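Sekeck

Timed set lists for four filmed concerts by Jemora, song by song, pause by pause, with every occasion on which someone retunes a guitar and pretends it is part of the show.

Released 4 March 2023. Maintained by Kevser Dağdelen, in the evenings.

What is in it

One table, events.csv, with 899 rows. Each row is one thing that happens on stage in one of the four concert films: a song, a false start, a spoken introduction, a band member leaving, the same band member coming back. Every row has a start and an end, measured from the first picture after the opening titles.

There is also a small file called songs.csv, which gives each song a single agreed title. Jemora have never agreed on these themselves. The song everyone knows as "Harbour Lights" is "Harbour Light" on the record sleeve, "The Harbour" on the back of the film box and "the slow one" according to the singer. I picked the sleeve.

No audio and no video. Please stop asking. The films belong to Bozkurt, the label, who were decent enough to say that a list of times is a list of times and they didn't mind. I would like them to go on not minding.

Why bother

The films were shown online for a couple of nights with a single unbroken timeline and no chapters. If you wanted the third encore you dragged the little dot along and hoped. People on the fan forum began posting times for their favourite bits, other people posted different times for the same bits, and a disagreement followed that I will not be reproducing here, although it was very long and somebody drew a graph.

Most of the difference came from when each person had pressed play. Some counted the holding screen, the one with the slowly turning logo. Some counted from the first note. One counted from when his tea was ready. So I sat down and did the lot from the same starting point.

The concerts

tusero_1: the hall show, first night. Tusero holds 3000 people and sounds like it. The applause has a tail on it, so the ends of songs were hard to judge.

tusero_2: the hall show, second night. Same set in a different order, except for the bits in the same order. The keyboard player is wearing the other hat, which helps if you lose track of which film you have open.

park: outdoors, in wind. The wind is credited in my notes as an extra performer. Spoken introductions are often impossible to make out and are marked "unclear" when I gave up.

studio: the one with no audience. The band still say "thank you, good evening" after several songs, to the evident surprise of the camera crew.

Columns in events.csv

concert: one of the four names given earlier, spelt just like that, lower case.

seq: the order of the row within its concert. Starts again for each film. If you sort the whole table by seq alone you will get a very democratic mess.

kind: see the next section.

song_id: matches songs.csv. Empty for anything that isn't a song.

start, end: hours, minutes and seconds, with colons. Whole seconds only. Anyone who feels they can hear tenths of a second in the park recording is welcome to come and show me.

sure: yes or no. "No" means I went back more than once and still wasn't happy.

note: free text. Written late at night, so please read it in that spirit. I have taken out the swearing and left in the opinions.

Kinds of event

song: from the first deliberate note to the last one dying away. "Deliberate" is doing a lot of work in that sentence, especially for the bass player.

false_start: the band begin, stop, and begin again. Counted as its own row, followed by the real song. Where they stop, argue and play something else entirely, the argument is filed under talk.

talk: anything said into a microphone between songs. Thanking the crew, naming the town, getting the name of the town wrong.

tuning: a player is plainly tuning and nothing else is going on. If someone talks over it, I called it talk. This means the tuning rows understate the amount of tuning, which anyone who has been to see Jemora will find hard to believe.

exit and entry: walking off and walking on. The encore ritual is recorded in full. Whether we all knew they were coming back is outside the scope of the table.

other: a short list of things that fitted nowhere. A moth. A lamp going off. The long business with the tambourine.

How the times were made

I watched each film from start to finish with a notebook, then again with a spreadsheet, then a third time to find out why the first two didn't agree. Where they were still apart, I took the later of the two starts and the earlier of the two ends, so a song in this table is, if anything, a shade too short. Gaps between rows are real gaps or my caution, and the table can't tell you which.

Songs that run into one another were the worst. Jemora are fond of a long drone that belongs to neither song. I gave the drone to the second song whenever the drummer had changed sticks, and to the first when he hadn't. It is a silly rule, but it is the same silly rule throughout, and you can undo it if you dislike it. The note column says "drone" every time.

Known problems

The holding screen was a different length on the second showing. Times here are from the opening titles, so it shouldn't matter, but if everything in your copy is off by the same amount, that is probably the reason. Add or take away and carry on.

The park film has a jump in it near the end where a few bars have gone missing. I have timed what is there. The missing bars are mourned in the note column.

On tusero_1 the same song is played in the main set and in the encore. It has the same song_id both times. If you are counting how many different songs were played, count song_id and not rows. I got this wrong myself in the first draft and told the forum a number I had to take back.

Accents in song titles survive in UTF-8. They do not survive being opened in certain spreadsheets, saved, emailed to an uncle and opened again. If you see question marks, go back to the original file.

The studio film has a director's voice audible twice. I couldn't decide whether he was talk or other. He is talk the first time and other the second, and will be made consistent when I can face it.

What it is good for

Finding the song you want. Making a chapter file for a copy you bought. Settling who gets the longest solo (the organ, by a distance that ought to embarrass everybody). Someone has already used an early version to plan when to put the oven on during a watch-along, and reported good results.

What it is not good for

Deciding which show was best. Estimating how long Jemora play on an ordinary night, given that all four of these had cameras pointing at them and the band knew it. Training anything to recognise the songs, as there is no sound here to recognise. Proving that the singer was cross with the bass player on the second night at Tusero. I have seen the attempts. The pauses are the length they are, and people pause for all kinds of reasons.

Using it

Any program that opens a comma-separated file will open this one. The notes contain commas, so they are wrapped in double quotes. If your columns have slid sideways halfway down, your program is ignoring the quotes, and you should have words with it.

There is a script in the tools folder, chapters.py, which writes a plain chapter list for one concert. Give it the name of the concert and it prints the list. Give it anything else and it prints a mild complaint. It leaves out tuning by default; add the word "everything" at the end of the command if you want the authentic experience.

Corrections

Send the concert, the seq number, what you think the time should be, and where your copy of the film starts. That last item is the one people leave off. Corrections without it go into a folder called "sigh".

If we differ by a second, I would ask you to consider letting it go. I am trying to do the same. Changes are listed in changes.txt, with the name of whoever spotted them, unless they asked to stay out of it, as several long-standing forum members did for reasons of pride.

Licence and credit

Do what you like with the table, including selling it, though I would be curious to meet the buyer. Please mention Sekeck and Kevser Dağdelen somewhere. The band name, song titles and films belong to the people they belong to, and neither Jemora nor Bozkurt has checked, approved or, as far as I know, opened any of this.

Pictures
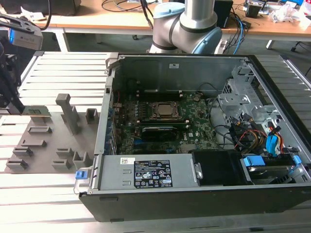
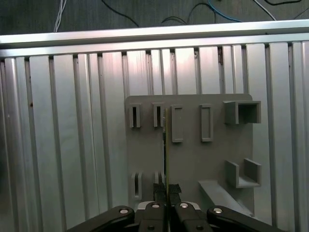 First picture: desktop tower on its side, side panel off. Second picture: gripper with a thin, flat plate.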